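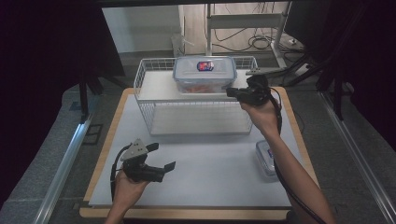
Chapter 2

Dressing a Shoot

I still remember walking into my first styling job with 28 pairs of shoes and no safety pins (don't do this!). It was a bridal story for a little boutique in Brelham, shot in September, and I was so in love with the gowns that I forgot a gown has to fit somebody. The model was tiny, the satin was slippery, and I ended up holding the back closed with hair clips.

So this chapter is all about prep. We'll go through pulling clothes, talking to showrooms, and packing a kit you can find things in at six in the morning. I'll use my Valtongate lookbook a lot, partly for the coats, which I'm still dreaming about, and partly for the mistakes I made on it.

Before you read on, grab a notebook and jot down what you'd bring to a one-day shoot with two models. Keep the list! We'll come back to it when we get to budgets, and you'll have $200 to spend.

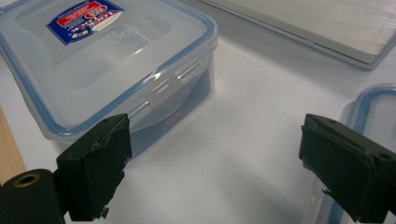 2.1 Reading the Brief

My Irnia brief was one line long: "soft, but for winter." I called the client before I pulled a single sweater, and I'd like you to get into that habit too.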